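4.2 Why tail-enders hang around longer away from home

I went into this part of the study pretty sure I knew the answer. Ask anyone who sits through club cricket on a damp afternoon and they'll tell you the last three batters swing at everything and are back in the pavilion before the kettle boils. So I expected the lower-order partnerships in our scorebooks to be short everywhere, home or away, and I'd more or less written the paragraph saying so (it's gone now, thankfully).

What we found in the Morau league books was messier. Numbers nine, ten and eleven batted longer at away grounds than they did at their own, and the gap held up in 7 of the 16 seasons we had complete records for. In the other seasons there was either no gap I'd want to defend or one leaning slightly the other way. That's a patchy result, and I'm not going to dress it up as a law of the game! But it was strong enough at Stilladgate, the slowest pitch in the league by everybody's reckoning, that I went back and read those innings ball by ball, around 3,000 deliveries in all, mostly in pencil and partly in what I think is gravy.

My first guess was the pitch itself. A slow surface gives a weak batter more time, the ball doesn't climb, and a plain forward defensive gets you a long way. If that were the whole story, though, the Stilladgate tail ought to do well there too, and they don't.

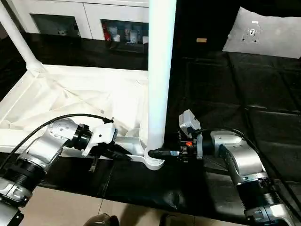
Figure 6.

Estela Fuentealba thought I was looking at the wrong end of the pitch altogether, and that the thing to check was who was bowling: home captains, she said, give their young bowlers a go once eight wickets are down, and visiting captains hardly ever do. I liked this a lot, partly because it's the sort of thing the books can tell us. Every over has a bowler's name against it, so I sorted the late overs by whether the bowler had been a regular that season (I counted anyone with 100 or more overs as a regular, and yes, you could draw that line somewhere else).

She was at least partly right. Home sides did hand more of the late overs to occasional bowlers, and the visiting tail lasted longer against them. Take those overs out and the away advantage shrinks a good deal, though at Stilladgate some of it stays put. I don't have a good account of what's left. Scorers there switched to a new style of book one January, and a few of the later innings are missing their bowling columns, so I've left those out of the comparison and come back to them in section 5.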